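Seven Nights a Month at Home: Berenice Medrano on Hauling Produce and Raising Kids

I've wanted to talk to Berenice Medrano since November, when a listener wrote in and said, "You have to get her on." So glad we did!

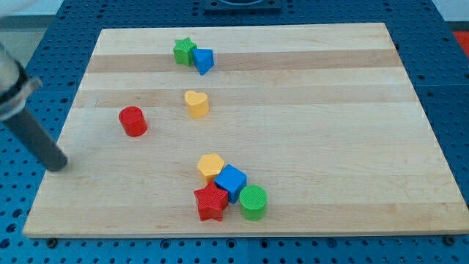 Finding the right company

Berenice has run refrigerated loads for Cokalora long enough to have opinions on every dock between Costa and Vitby. She started out with a bigger outfit and left after two winters. "I asked for one birthday off," she told me. "They said they'd see. I was in Nebraska for that birthday."

Her dispatcher now plans around her seven nights, and she gets the dates up front. "I'd take that over another few cents a mile, any day."

Bedtime from the cab

I loved this part. She calls home every night and reads a chapter out loud, parked, with the reefer humming behind her. "We're on page 217 of a dragon book and I do all the voices - the guy parked next to me must wonder."

Her advice for new drivers

Keep $40 in cash somewhere you won't touch it, and tell your family your real arrival time. "Don't say Friday if you mean Saturday. Kids remember Friday."

We also got into detention pay, which could fill a whole episode by itself. Listen for her story about the onions!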